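The Yellow Table, Room 8 – a gallery from the Modorthorpe workshop

I could spend a whole day around this table, and in February I very nearly did! It's long, it's bright yellow, and it's where the trays get laid out at Modorthorpe before anything is packed. I've been putting together these pages for the Grullitz tray project for a while now, and the table pages are always my favorites (the storage shelves come a close second).

Trays in a row

Black plastic on a yellow top – I just love how that looks. Four along the table, the nearest one closed up under its domed lid and the others open, all turned to the same angle.

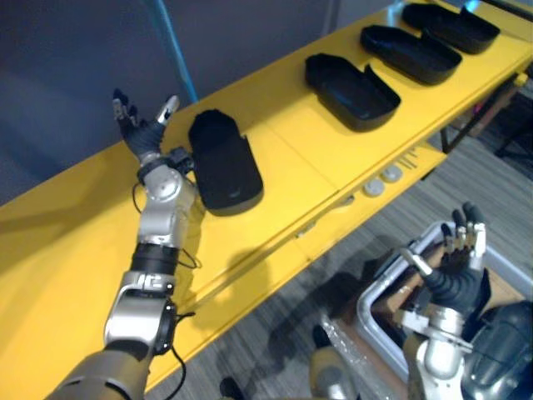

We keep 641 trays on the books, and after a while you start to notice the little things, like which shapes stack nicely and which ones want a shelf to themselves. The rounded cases are the ones I always reach for. They feel good in the hand and they sit so tidily next to each other. The open style is handier for sorting, and I'm glad we never had to pick between the two.

Up close with the hardware

I'm a sucker for texture, and black ribbed bellows have plenty of it. Fine, tight folds in one part, big fat rolls in another, then a smooth collar and a polished silver cylinder with a lovely bright shine down one side. Look for the little red light low down, too!
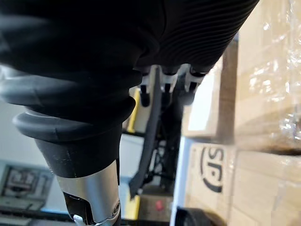
More from the project

The Valdovinos pages have the shelving, with all 18 bays and the new labels, and the Baranora set is mostly lids and liners. Both are linked from the Grullitz index. I'll be adding the packing pages next, as soon as I've sorted through the pile – there's a lot of good stuff in there and I can't wait to get it up.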